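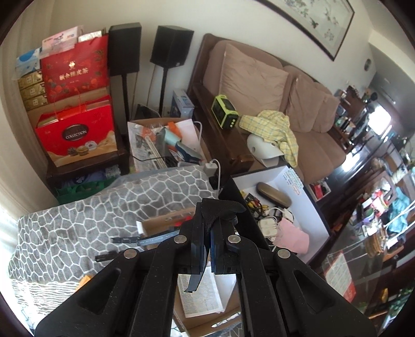

Re: Moving 400 paperbacks, what boxes do you use?

larasati_s
2/18/18
Okay, I finally picked a side and I'm so happy — small boxes only! I packed 6 last night and could lift every one of them. Big boxes are for blankets and pillows. Books go in flat, spines facing the same way, heavy ones at the bottom.

oldtomes
Disagree on flat. I stand mine upright like on a shelf. Seven moves, no bent covers.

larasati_s
Ooh, upright for hardcovers, sure! My old paperbacks slump over though. And get thick cardboard if you can, the kind with lots of corrugated layers in the wall. 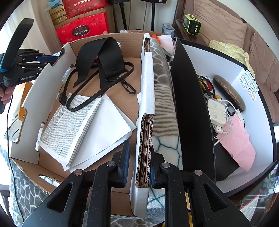
I also tape the bottom seam twice and write the shelf name on two sides, so unpacking goes fast. I can't wait to do the mystery shelf!

Skesine
Plastic totes beat cardboard every time. They stack and they don't mind rain.

oldtomes
They also weigh a ton once they're full of books. Cardboard for me.

Skesine
Then fill them halfway and put sweaters on top. Works great.

larasati_s
Sweaters on top, love it, stealing that for the cookbooks!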